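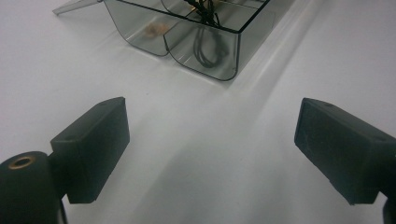

Re: [griro-users] left finger slow to close, then drops

Search the archive Go
Last updated November 1, 2018

Efraín, all,

Same fault on ours, third unit. Not the firmware, I swapped back to the old build and it still did it. Closes, holds, then lets go maybe a second later with no error in the log. Bad one yesterday, dropped a part on Leidy's hand. She's fine, but I've pulled the unit till we know.

Checked so far:
- pads: scuffed, right one has a dark worn patch near the front edge. Dont think that's it
- threaded insert on the left mount, torqued again, no change
- counter said 3,416 cycles at the first drop, 3,916 at the last

Haven't opened the mount yet. Has anyone? Lucero thinks the encoder lead is getting pinched, I'd like to see one apart before I order anything from Stavcombe. They want until January for spares.

Please keep fingers out of the gap even when it reports idle. It reported idle yesterday.

Ebere Omoregie
Mudgway

Efraín Echeverri wrote:
> Anybody seeing the left finger lag on close? Ours started at
> 1,582 cycles. Reseating the cable fixed it for a day, then it
> came back and now it drops things too. Évan says to reflash,
> I'm not convinced. Will try it tonihgt and report.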